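Open day at the Grallier works, October

Grallier opened its furniture works to the public on Friday and I went along with Stella Gachanja, who is fitting out two rental flats and wanted to see the timber store. Entry was free but you had to book. Our group was 18 people and set off at 10.

We began in the drying sheds. Boards are stacked on thin battens and left until the moisture reading is low enough, then moved indoors. Wycliffe Muriithi, the yard manager, cut a short length from a board and let us handle it. He spoke mostly about wastage, and about Diston, the sawmill they buy from.

The next stop was the design office. 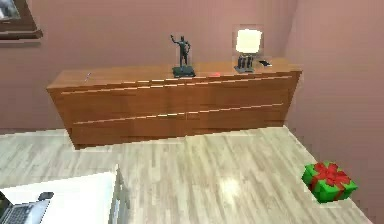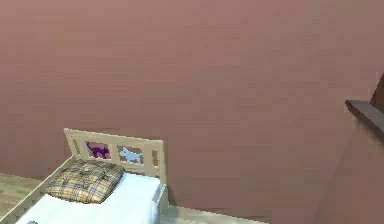
Pink walls and pale wood.

Faith Odera runs the office and took questions on prices and delivery. Delivery is slow at the moment, about ten weeks. Stella asked about spare parts and was told to write in with the order number.

The finishing room was closed for cleaning, so we saw it only through the door. Tea was in the canteen afterwards. Parking is poor, and the 582 bus stops by the gate.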